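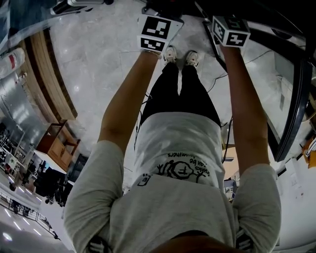

Home Projects Guides Workshop Search this site: type a word and press Enter

Teaching a robot by hand: the Brinemon build

A robot arm does not know how to pick up a can. Someone has to show it. In the Brinemon build, made by members of the Musgate shared workshop, a person does the showing with a pair of hand-held grippers. Each gripper works like a large pair of tongs.

How does the computer know where the grippers are?

Each gripper carries a box with black-and-white square patterns. These are called fiducial markers. A marker is easy for a computer to find in a picture, even when it is tilted. The computer knows the true size of the square. If the square looks small, it is far away. If it looks squashed, it has been turned. From this, the program works out the position and angle of the gripper.

One marker is not enough, as the hand turns all the time and a marker can face the wrong way. Markers on several faces of the box mean that another one can take over.

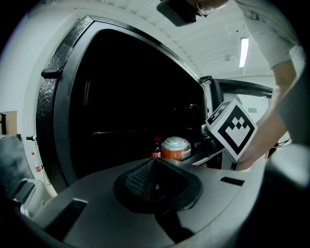
Reading time: 2 minutes

Reaching into a fridge is a useful job to practise. The fingers must go through the doorway without hitting the edge, and they must close on one item and leave its neighbour standing. A can and a small bottle need different grips – the can is wider, so the fingers have to open further.

The finger pad in the picture is black rubber with a grid-like surface. Rubber grips well. Smooth metal would let a can slip.

What happens next?

Each try is saved as a recording. Yesenia Ocampo, who wrote the Brinemon program, set a target of 1,000 recordings for the fridge job. By February the group had 215. A learning program compares them and looks for what the good tries share. Then it guides the robot arm.

Try it yourself

Draw a thick black square on card and fill part of it with smaller black squares. Hold it at arm's length, then tilt it slowly. Note how the shape of its edges changes. The computer measures that same change.

Contact Musgate Workshop | Copyright Musgate | Back to top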